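Residence Diary
Menlow House, Gruston
December 24, 2018

The house closed for the holiday at noon. 89 residents had signed out by that hour, and 18 have given notice that they will remain with us over the break. Keys were returned to the front office and entered in the book. Two are outstanding, both from the Dunbar wing, and letters have been placed under the doors concerned.

The principal business of the day was the laundry. In accordance with the practice adopted in April, all washing is to be cleared before a closure, and articles left behind are to be washed, dried and held for collection. The work began shortly after breakfast. Bed linen was taken first and went through without difficulty. The patterned pieces, mostly blue with some orange, were kept apart from the whites and left until the linen was finished. The cream basket with the brown rim was set on the floor beside the washer to receive them.

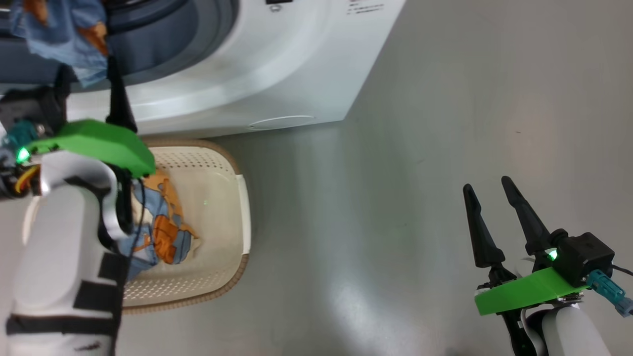

Residents are reminded each year to empty their pockets, and each year the reminder is only partly observed. Today's recoveries were one bus pass, a quantity of tissue and a door key, the last of which accounts for a resident's letter of complaint earlier in the month. All have been put in an envelope at the front office with the date on it. The bus pass carries a name and will be mailed.

It is recorded that the lint brush is again missing from its hook. A replacement has been requested, together with a second basket of the same size, as one is not sufficient when the linen and the personal articles are being handled on the same morning. The request was sent to the supply office at Metenness, which has acknowledged it and will reply after the New Year.

Some discussion took place over the proper size of a load. The view of the house is that a drum should be filled loosely, with room for a hand above the clothes, and that heavy items should be divided between loads. This has been stated before, and it will be stated again at the first meeting of the new term. The instructions on the washer are in Chinese, and several residents have asked for an English version to be posted beside them. The matter has been passed to a resident who has kindly offered to translate. 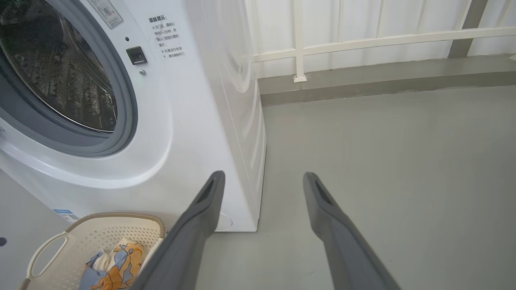
The notice on the front of the washer, headed 温馨提示 ("Friendly Reminder").

Lunch was soup and rolls, served early. The afternoon was given to folding. The linen count came to 136 sheets, against 150 on the list drawn up in the spring. The shortfall is larger than expected and the upper closet will be searched before any order is placed -- it was not possible to reach the top shelf today, the stepladder being on loan to the Dunbar wing.
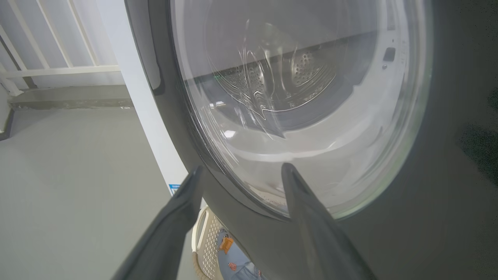
Entered by Rory Guthrie, Residence Office

The following is for whoever has the duty over the break. Door seals are to be wiped after the last wash of the day, including the fold at the bottom, where water collects. Detergent is in the low cupboard and the measure is to be kept with it. Washing should not be started after nine in the evening, as the rooms next to the laundry are occupied this week.

Unclaimed articles have been folded and placed on the second shelf. They will be held until the end of January. Socks without a partner are in the paper bag and may be inspected on request.

Supper for those remaining is at six. Light snow since four o'clock, and the front steps have been salted.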